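# Chapter 4: Two Arms, One Table

Draft notes for the club edition, May 2020. Still rough in places, page refs to come.

By now your team has one arm moving. Good. Chapter 3 got you through homing, joint limits, the stop button. This chapter adds the second arm, and most of the trouble comes with it.

The task is the one from the Plarnham student round: mugs, a tray, coasters. Each mug goes onto a coaster, handle facing out. Sounds easy. Teams at Rarnby spent over 6 weeks on it and most of that went on arms getting in each others way, not on gripping.

Before you write any code, do the paper part. Draw the table from above. Mark both bases. Shade where the left arm can reach, then the right, in a different color. Where the shading overlaps is the shared zone.
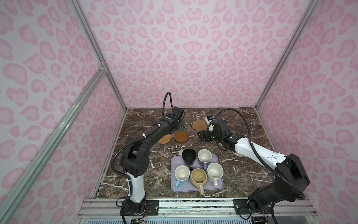
The shared zone is where you need rules. Simplest one: only one arm in it at a time. Slow, but it works, and you can loosen it later. Section 4.2 does this with a single flag in the Plivix controller. Section 4.3 swaps the flag for a queue (the Pálfi method, named for the team that first used it in our league).

Handles next. A mug is round untill you remember the handle, then it has a direction. Write down the angle for every mug in your start layout. Check cables too, at full reach and with the wrist turned all the way over.

What you need for this chapter:

- both arms, bolted down and homed
- mugs, more than one shape if you can
- a tray and a few coasters
- your table drawing from above
- the log sheet, 8 trials per layout

Do the trials by hand first, one student per arm, moving slow. Write down every near miss. Then go on to 4.1.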